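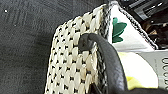
Work in this period went mostly into the handle-grasping method, the part of the Listden project that was behind schedule in our last report. The method picks a grasp point from the wrist camera alone, at close range, after the arm has already moved near the object. Baskets are the main test object for this stage. A thick black handle that curves over the rim and crosses in front of it is a hard case for us, as the lower part of the handle comes much closer to the camera than the end fastened to the woven wall, and a dark strip against a pale weave can be read as either handle or gap. The older depth-only version often placed the grasp on the rim.

We made two changes. The first is a small network that labels handle, rim and wall separately. The second is a rule that follows the handle back to where it joins the basket before a grasp point is chosen. If the join can't be found, the arm backs up and takes a second view from a new angle.

The training set now stands at 3,335 labeled close-range views. Of these, 600 were held back for testing and were not used in any tuning. Labeling was done in house by Lukian Kravchuk and checked by a second person, who sent back almost 4 percent for correction. Most of the corrections were on the boundary between rim and handle. We have since written a one-page labeling guide, and the early views were redone to match it.

Results on the held-back views are better than the depth-only version on plain baskets and on baskets with contents. They are not better when the contents stand higher than the rim. A printed carton leaning over the edge still pulls the rim label toward it, especially where the carton has a patterned border of its own. We tried training with printed patterns pasted in at random and saw no clear gain. That work is on hold.

The gripper pads from Coetzee arrived late and were fitted on 7/21/18. Grasp trials on the arm itself started after that, so this report gives only labeling and grasp-point results. Lift results will be in the September report.

Spending is within the approved budget. We ask to move the unused travel money to annotation — the amount is in the attached sheet — and would need an answer before the next batch of labeling starts.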